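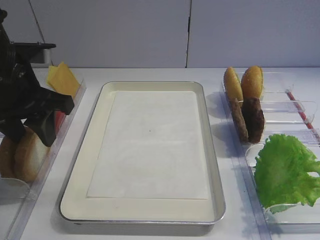
J'étais venu à Bralau pour le canal, et le canal était vidé pour travaux. L'office de tourisme, compatissant, m'a remis un dépliant sur la journée portes ouvertes de Lirulico, maison spécialisée dans l'aménagement des comptoirs de restauration rapide. On a les vacances qu'on mérite. Le clou de la visite, d'après le dépliant, était le comptoir à burgers, et je dois reconnaître que je n'avais jamais vu de steaks hachés rangés debout, appuyés l'un à côté de l'autre dans un casier transparent comme des vinyles chez un disquaire. Les pains avaient droit au même traitement, et la salade, une grande feuille verte très frisée, disposait de son propre compartiment à l'avant, ce qui est plus que ce que m'offrait mon hôtel.

On accède à Lirulico par la ligne 19, terminus, puis à pied le long d'une zone artisanale qui ne figure dans aucun guide et dont je ne réclamerai pas l'inscription. Entrée 2 euros, café compris. Le café explique le prix. À l'accueil, on vous donne un badge à votre nom ; le mien disait « Visiteur », et j'ai passé l'après-midi à répondre poliment quand on appelait quelqu'un d'autre.

Nusrat Gilani menait notre groupe. Elle parle du rangement avec une ferveur que je n'avais rencontrée jusque-là que chez les amateurs d'orchidées. Selon elle, tout le malheur des petites cuisines vient de la pile. On empile les tranches, elles collent, on s'énerve, on décolle la moitié d'une tranche et le client reçoit un fromage en dentelle. À la verticale, chaque chose se prend séparément. Elle nous a fait répéter le geste à vide, tous ensemble, pouce et index. J'ai croisé le regard d'un monsieur en imperméable qui pinçait l'air avec application. Nous ne nous sommes plus regardés ensuite.

Le plateau du milieu a lui aussi sa doctrine. Fond crème, bord argenté, une feuille de papier blanc posée à plat avec de la marge tout autour. La marge, nous a-t-on appris, sert à retrouver le bord du papier avec les doigts gras. De part et d'autre, les casiers transparents : le fromage tout au fond à gauche, puis la tomate, puis les pains devant. J'ai demandé pourquoi le fromage derrière la tomate. « Parce que c'est sa place », a répondu Nusrat Gilani, et le groupe a hoché la tête.

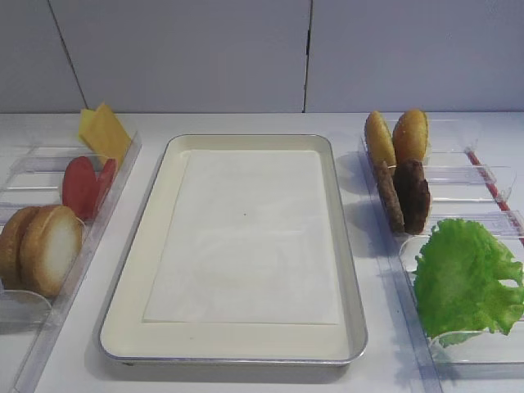
Peut-on manger la marchandise ?

Non. La question a été posée par un enfant, mais nous y pensions tous. La tomate était d'un rouge mat tirant sur l'orangé, de ces rouges qui font réfléchir, et le fromage avait un jaune si uniforme qu'une dame de Folis a voulu savoir où on l'achetait. On lui a dit de voir avec l'accueil. L'accueil lui a donné un dépliant.

Faute de goûter, on regarde. Un comptoir blanc, un mur blanc, et là-dessus du jaune, du rouge, du vert et du brun : je comprends qu'on y passe ses journées. Ma propre cuisine, par comparaison, est un éboulement. Je suis resté devant les casiers pendant que les autres partaient voir la réserve de couvercles, que l'on m'a ensuite décrite comme « complète ».

Tahira Shaikh, qui s'occupe des accompagnements, a pris le relais pour la suite. Elle est moins doctrinaire et beaucoup plus drôle, surtout quand elle raconte le salon de novembre, où un acheteur lui a rendu sa carte de visite après l'avoir lue. Son domaine, c'est ce qui va à côté du burger, catégorie plus vaste que je ne croyais et dont les frontières restent disputées.

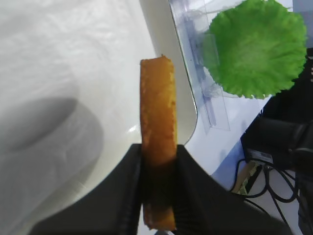
Au rayon des accompagnements : bâtonnet doré, pané ou façon génoise, les avis du groupe divergent.

Le débat a occupé une bonne partie du trajet jusqu'à la salle suivante. L'imperméable tenait pour le salé. Tahira Shaikh a refusé d'arbitrer, avec un sourire que j'ai trouvé cruel.

Venait alors l'atelier : 20 minutes pour composer un burger sur papier, dans l'ordre, sans rien laisser dépasser. J'étais en binôme avec Iqra Magsi, étudiante, qui a commencé par retirer sa montre. J'ai compris trop tard que c'était une compétition. On m'a confié les pains, poste réputé sans danger. Il faut pourtant distinguer le dessous du dessus, ne pas les faire rouler, et les poser face claire 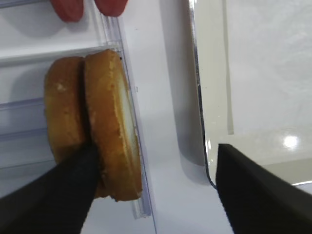
vers le haut, croûte contre le papier, détail que j'ai inversé deux fois de suite sous les yeux de ma partenaire. Elle n'a rien dit. Elle a repris le pain, l'a retourné, et m'a indiqué la salade du menton. Nous avons fini avant-derniers. Les derniers étaient l'imperméable et son épouse, qui discutaient encore du bâtonnet.

La sortie se fait par la boutique, où l'on peut acheter les casiers à l'unité. J'en ai pris un. Il est maintenant chez moi, sur le plan de travail, et contient du courrier. Pour dîner, le Cowie, face à l'arrêt de bus, sert des burgers corrects dont les tranches de fromage sont manifestement empilées. J'ai mangé le mien en silence, puis j'ai raté le bus.

Publié le 11 avril 2023

14 partages | 6 commentaires

Recevez nos carnets de route par courriel. Désinscription possible à tout moment.

Contact | Mentions légales | © Carnets de traverse | Haut de page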